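Two-arm cell keeps losing calibration, do I need a new board or a new mount?

Asked by Ha-neul Maeng
2/3/22

We have a small bench cell with two arms bolted to one mounting plate, a fixed camera, and a checkerboard for calibrating. The arms are the white Cokov ones, 5 joints plus gripper. I run the Pirkska calibration routine, it says everything passed, and then by the next morning the left arm comes down 3 mm off from where the camera says it should be. The right arm is fine, or at least less bad.

Things I have tried:
Reran calibration (fixes it until the next day)
Reflashed both controller boards
Swapped the left gripper for the spare
Printed a new checkerboard

The vendor's phone support told me to buy their stiffer camera mount. It isn't cheap and I'd like to know if it really fixes anything before I ask my boss for money. Has anybody bought it?

2 answers

Answer from Wakana Hayashi
Accepted

Don't buy the mount yet. Maybe don't buy it at all. If your camera was moving, both arms would be off by a similar amount in the same direction, and you say the right one is mostly fine. A stiffer camera mount can't fix one arm. I'd want to hear support explain that one to you.

I also wouldn't put much weight on "passed." The pass message on that routine means it found the corners of the board and the math settled on an answer. It doesn't check the answer against anything in the real world. I have had it pass with an arm I could wiggle by hand.

What I would do, in this order:

Power the left arm down, hold it by the shoulder housing and rock it gently toward you and away. Then do the same on the right. If the left moves more, look at the base bolts before anything else. On a long slotted plate they creep. Take each one out, clean the threads, put it back with a little threadlocker and tighten them a bit at a time, going back and forth across the base. Check the bolts holding the plate to the rails too. People forget those.

Then the cable. If it is tied too tight along the upper link, it pulls on the wrist whenever the arm reaches out, and the pull changes as the ties slip. Run the arm slowly through its whole range and watch for the spot where the slack runs out. Leave a loop at the gripper end big enough that it never goes straight.

Then the homing. Write down the joint readings at your rest pose tonight and again in the morning before you calibrate. If the shoulder number has changed and the arm hasn't been touched, you have an encoder offset problem and no amount of checkerboard will cure it.

Change one thing per day. You changed four and now you can't tell what any of them did.
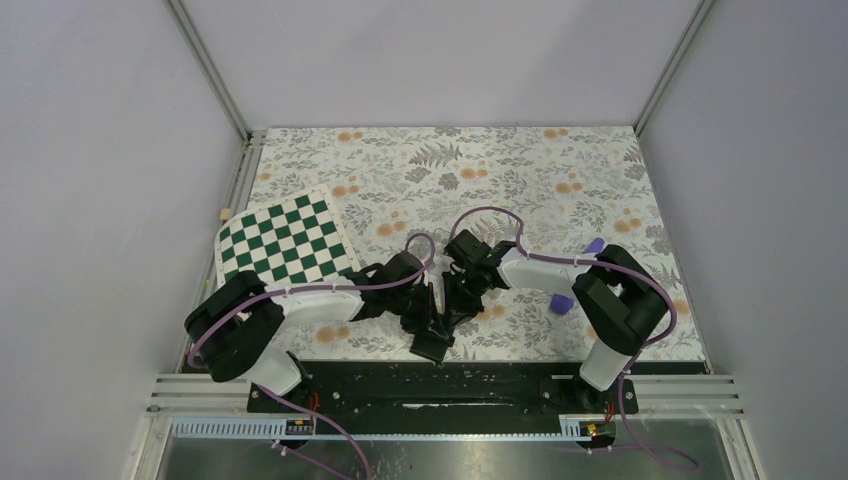 Once the bolts and cable are sorted, test it without the vendor's software. Jog each gripper down to the same mark, note where it lands, move away, come back. Do that 17 times on each arm. It's dull work but it gives you a number that doesn't come from the people selling you a mount. If the left arm repeats as well as the right and the offset still shows up overnight, I'll take back what I said about the camera.

One more thing, and I may be wrong about it. A soft mat under a checkerboard is not a great reference. If the board sits on fabric, it can tilt a little every time something leans on it. Glue yours to something flat and stiff before you calibrate again.

Comments

Ha-neul Maeng: Left base does rock. Two of the bolts turned with my fingers. Tightened everything, haven't touched the cable yet. Will report back.

Wakana Hayashi: Good. Leave the cable alone until you have a couple of mornings of readings, even if it looks ugly.

Pin-yu Chou: What strength threadlocker? I used the strong stuff on ours and had to heat the bolt to get it out.

Wakana Hayashi: Medium. Never the strong one on a plate you plan to take apart.

Answer from Bo-ram Cho

We bought the mount last November from Magaña. It's nice, it looks solid. We recalibrate every morning anyway so I couldn't tell you if it made a difference. Could be temperature with yours? Ours is next to a window. Just calibrate daily and you'll be fine.

Comments

Wakana Hayashi: So you paid for it and still calibrate every morning.

Bo-ram Cho: I mean, yes — but it was in the budget.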